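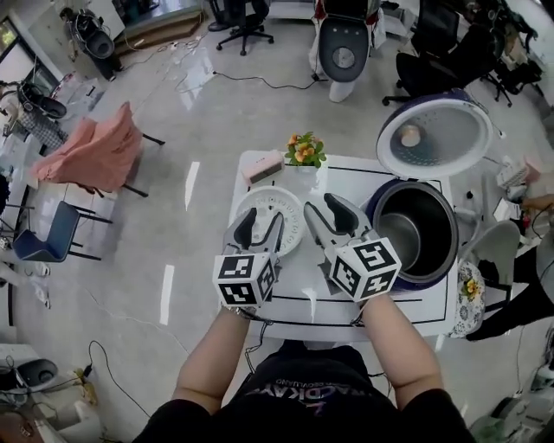

Keeping Cooked Rice Warm: Habits and Electricity Use in the Flollotach Student Residence

Project report by Robel Wubshet and Zewditu Birhane
Supervisor: Wayne Arsenault

1. Introduction

In the Flollotach residence most students cook for themselves, and rice is the food which is cooked most often. Many students leave the rice cooker on the "keep warm" setting after the meal is finished. Sometimes it stays like this until the next morning. In our project we wanted to know why people do this, how long they do it, and whether they think about the electricity.

The idea came from a discussion in the course on household energy. Our classmate Tekle Hailu said that keeping warm uses so little power that it is not worth studying. We did not agree with him, but we also had no data, so we decided to ask the residents and to make some measurements.

2. Background

A simple rice cooker has two ways of working. During cooking, the heating plate gives strong heat until the water is absorbed or has become steam. Then the temperature of the pot rises above the boiling point, and a thermostat changes the cooker to keep warm. In this second way the power is much lower, but it can continue for many hours. For this reason the total energy depends on the habit of the user as well as on the appliance.

There is also the question of food safety. Cooked rice should not stay for a long time at room temperature, since some bacteria survive the cooking and can grow again. Several students told us that they keep the cooker on because they are afraid of this. It is a good reason, but putting the rice in the refrigerator soon after the meal also solves the problem.

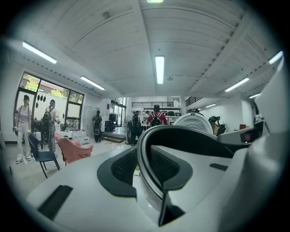
3. Method

The residence has 307 students. We put a paper questionnaire in every mailbox in November and received 112 answers. The questions were about how often the person cooks rice, how long the cooker stays on after the meal, what happens with the rice that is left, and who pays for the electricity.

We also borrowed an Eleo plug meter from the department and used it in five shared kitchens. In each kitchen we measured one evening. The residents knew about the meter, and it is possible that they were more careful than usual. Yeshi Tamiru helped us to read the meter in the kitchens on the upper floors.

4. Results

The most common answer to "How long do you keep the rice warm?" was "until I remember it." This was not one of our choices. People wrote it by hand next to the boxes, and we made a separate group for it afterwards.

Students who share one cooker keep it on longer than students who have their own. They explained that the others come home late and want to eat something hot. In the kitchen next to the laundry room, the cooker was still on when we came back for the meter at 7:30 in the morning, and the rice on the bottom was dry and brown.

Cleaning was mentioned more than we expected. The lid collects water and starch, and when the cooker stays on all night this becomes hard to wash off.
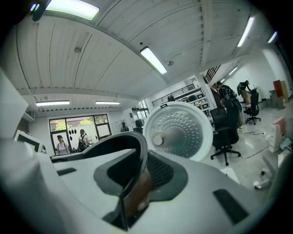 Figure 1. A rice-cooker lid with its perforated metal plate.

5. Discussion

Rent in Flollotach includes electricity, and many students wrote that they never see a bill. We think this is the main explanation for the long times. A timer between the plug and the wall would be cheap, but two kitchens told us they would not use it, because they eat at different hours. A cold portion can be heated in the microwave, and the students who already do this were satisfied with the taste if they added a spoon of water.

Our measurements have a weak point. The cookers were of different sizes and ages, and one evening in each kitchen is too little for comparing them. If we could repeat the project, we would measure for a full week and write down the amount of rice each time. Our oral presentation of this part took almost 20 minutes, mostly because of questions about the meter.

6. Acknowledgments

We thank the residents who answered the questionnaire, Yeshi Tamiru for her help in the evenings, and Tekle Hailu, who has read this report and still does not agree with section 5.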